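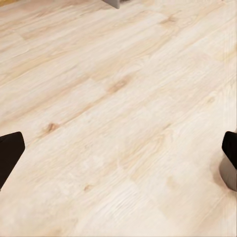 Gripper open, bare boards. The wrist view on the sim bench.

Evening visit to the Margaritis robotics club, 14/11/2024. Writing this up fast before I lose my notes, so sorry for the state of it.

Background for anyone who missed the last post. We want to start a sim group at our own school by March and Margaritis already has one going, two years now. They said come and look. So I went. Parking is round the back, sign in at the front desk, then all the way down the long corridor past the gym. Allow extra time, I didn't.

The club is split over two rooms. Hardware in the old shop room, lots of noise, soldering, somebody's drivetrain in pieces on a bench. Sim group next door, much quieter, headsets on, door shut. I spent most of the visit in the second one becuase that is what we need to know about.

The student project this term is called Plinik. Idea is simple enough: a house robot tidies up small things left on the floor. All in simulation for now, no real arm until the spring. Students write the pick routine, run it in a furnished living room, look at what went wrong, change one thing, run again. Change ONE thing is written on the board in huge letters. Apparently learned the hard way.

Each team gets 200 runs per week on the shared machine. Sounded like plenty to me. They all said it's gone in two evenings. The club total for the term stood at 3,475 when I was there and there is a league table on the door, which gets argued over.

Some things I asked about:

Software. They use a package called Cellum, school license, runs ok on ordinary desktops if you turn the shadows down. One machine with a decent graphics card does the heavy stuff overnight. That card cost them $798 and was the biggest single spend. Whole sim side set up for under $2,000, which is a lot less than I had budgeted for us.

Rooms. The house models come from Etard, ready made, students don't build them. Good call I think. Ours would spend all term on curtains.
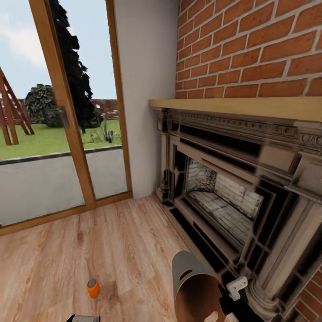 Plinik living room: small orange cylinder out on the planks, gripper over by the hearth.

Floors were the big topic. One team was stuck on knots in the wood grain getting picked up as objects, so the arm would go for a patch of floor with nothing on it. They'd tried lowering the contrast, then a depth check first. Depth check was winning. Another team had trouble with the glass doors and were pretty fed up about it. Nice level of argument, very little help from the adults.

The teams keep a log on paper. Run number, what changed, what happened. Handwriting terrible but they do use it, I watched two of them flip back three weeks to settle something.

Less good: the room gets hot, there aren't enough chairs, and newer students sit behind the older ones and watch for long stretches. I'd want smaller teams for ours, maybe pairs. Also the overnight machine had crashed the evening before and a whole queue was lost. No backup. They know.

Didn't get to see the hardware side properly, ran out of time. They compete with the real robots in March and have said we can come along.

To do on our end: ask about the license, measure the room behind the libary, find out who has the key for it. Sign-up sheet goes up next week.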